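# 旧电动工具与小型器具整理项目进展报告

报送:Prasano 基金项目办公室
报送单位:Skuvari 社区维修工坊
日期:1月13日,星期一

## 一、本期工作范围

本期报告覆盖去年10月项目启动以来的工作。按照批复的计划,工坊在本期需要完成三件事:把仓库里积存的旧器具清出来登记,腾出一间固定的检修室,并开始第一批器具的拆检。前两件已经完成,第三件正在进行,进度比计划慢两周左右,原因在第四部分说明。

项目批复时的名称是“旧电动工具整理”,实际接收的东西范围要宽一些,除了电钻、打磨机,还有带电路板的手持器具、旧充电座、几台缝纫机的电机部分,以及一些说不清原来用途的部件。我们在11月的简短来信中已经提过这个情况,贵办同意照收,本报告仍按原名称填写。

## 二、场地

检修室设在工坊二层靠楼梯的房间,原先堆放纸箱和展板。清理时先把展板移到一层走廊尽头,纸箱拆平后交给回收站。墙面没有重新粉刷,只补了插座旁边脱落的一块。地面原有的地毯已经揭掉,胶痕用刮刀处理过,靠窗一侧还留有一些印子,不影响使用。

室内现有两张工作台,一张用于拆解,一张用于测量和记录。拆解台面铺了防静电垫,接地线接到房间的接地端子上,由电工检查过。置物架是从一层搬上来的旧架子,换了两块层板。Alvarado 五金行提供的螺丝分格盒已经到货,目前按头型分放:十字、一字、内六角、星形。小螺丝最容易混,所以每件器具另配一个带盖小盒,盒盖写编号,拆下的螺丝先进小盒,不直接进分格盒。

照明方面,原计划购买两盏带放大镜的台灯,到货一盏,另一盏缺货,供应方答复2月补发。缺货期间借用工坊一层的夹灯。夹灯偏黄,看电路板上的印字有些吃力,细致的活尽量排在上午做。

## 三、器具登记与分类

本期共登记器具30件,其中28件已完成外观检查并挂上编号牌,其余的因外壳粘连,要等溶剂到货再处理。登记表沿用 Firik 工坊的格式,栏目包括来源、外壳状况、电源形式、可见损伤、缺件和处理意见。我们在原格式上加了一栏“是否有弹簧或其他受力部件”,凡填“是”的,拆开前必须由两人在场,并佩戴护目镜。

分类采用三档:可修复、可拆件、待定。分档只看外观和初步通电结果,不作最终结论。有些器具外壳很旧,通电却正常;也有外表完好而电机卡死的。第一批里归入待定的比预想多,多数是缺说明书、型号标签磨掉的东西。这类器具先拍照存档,放在架子最上层,等拆检过后再定。

登记期间也退回了一些不在范围内的物品,包括含荧光灯管的灯具和鼓包的电池。电池当天单独装入带砂的铁桶,放在室外棚下,随后送到市里的有害垃圾接收点,回执已存档。

## 四、拆检情况

第一批拆检从12月中旬开始,到本报告提交时完成5件。进度慢,主要有两个原因:一是星形螺丝批头规格不全,中间停工等了一周;二是塑料外壳老化,卡扣一撬就裂,后来改为先用热风低温加热再开,速度自然降下来。

目前的做法是先记录外壳和手柄的状态,再松固定螺丝,最后处理内部。带蓝色塑料手柄的那一件有些代表性:手柄和卡扣做成一圈,里面是绿色电路板,沿着板子有一根绕得很密的金属弹簧,嵌在深色的槽里。电路板靠近卡扣的一角用一颗银色小螺丝固定。下半部分是黑色塑料壳,表面有磨损和污迹。
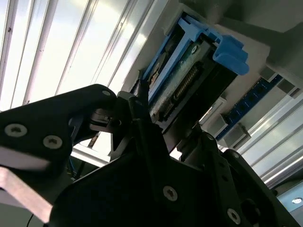

对这一件,我们暂定的处理意见是不急于取下弹簧。弹簧两端如何固定还没有弄清,贸然松开可能弹出,也可能带坏电路板上的走线。下一步先清洁外壳,查清弹簧的受力方向,再决定从哪一侧开。电路板拆下后单独装入防静电袋,与外壳用同一个编号,避免以后对不上。

污迹的清洁统一用无水酒精和软布,不用砂纸。塑料表面先在不显眼的位置试擦,确认不发白、不发黏再擦整面。手柄颜色是否原样保留,由后续使用的教学班决定,工坊不做喷漆。

拆检中发现登记表有一处不够用:“缺件”一栏只能写有或无,而不少部件是在、但已经变形或开裂。1月起这一栏改为文字填写,之前登记的各件在拆检时补录,不另外返工。

## 五、经费使用

本期支出集中在防静电垫、批头、分格盒、台灯和电工检查费,都在批复科目之内。台灯尾款未付,等第二盏到货后一并结算。溶剂采购原列在下一期,因外壳粘连的问题提前到本期末下单,金额不大,从耗材科目列支,没有动用预备金。票据复印件随本报告寄送,明细表见附件一。

有一项需要请贵办确认:热风枪不在原设备清单内,目前用的是工坊自有的一把,温控不稳,低温档有时偏高。我们希望从工具科目中列支购买一把带数字温控的,如可行,请书面回复,收到回复前不采购。

## 六、下一期安排

下一期计划完成第一批其余器具的拆检,并对归入可修复的器具逐件写出维修单,注明需要的零件和预计工时。待定一档争取全部重新分档。教学班的开班时间仍按原计划放在春季,教材初稿已经写了拆解和清洁两节,插图还没有配齐。

场地方面只剩两件小事:窗边胶痕的处理,以及给置物架加固定角铁。角铁已经买好,等墙体位置确认后安装。

附件一:本期支出明细表
附件二:器具登记表
附件三:电工检查记录复印件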